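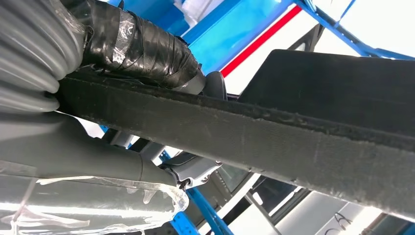
We passed 1,000 recorded runs last night, and I celebrated by eating cold noodles in the car. Glamorous, I know!

If you're new, I spend my working hours collecting examples so a robot arm can learn to do things from watching us do them. We steer, it records, and then Ilham Goh feeds the whole pile to the model and tells me what it got wrong. Lately it's been getting wrong the thing I care about most, coming in close to awkward stuff -- hoses, pipes, anything wrapped in plastic film or shiny tape. Shiny is the worst. A wrinkle in clear plastic looks different from every angle, and the model keeps treating each bright spot as something new.

So Iraís Magaña and I have been doing slow approaches all week. Ten starting positions, a few tries from each, and you're supposed to go in the way a sensible person would. I am apparently not a sensible person, as 7 of mine got tossed for dithering. (Iraís lost 2. She has mentioned this.)

We did argue over whether to keep the fumbled ones. I say keep them, labeled, so the thing sees what a recovery looks like. Ilham wants them out of the first training set and maybe back in by February. For now they're sitting in a folder called Randmont, after the street where we had the argument.

Next up is the same approaches with the lights turned down, and I need to find my good headlamp before then.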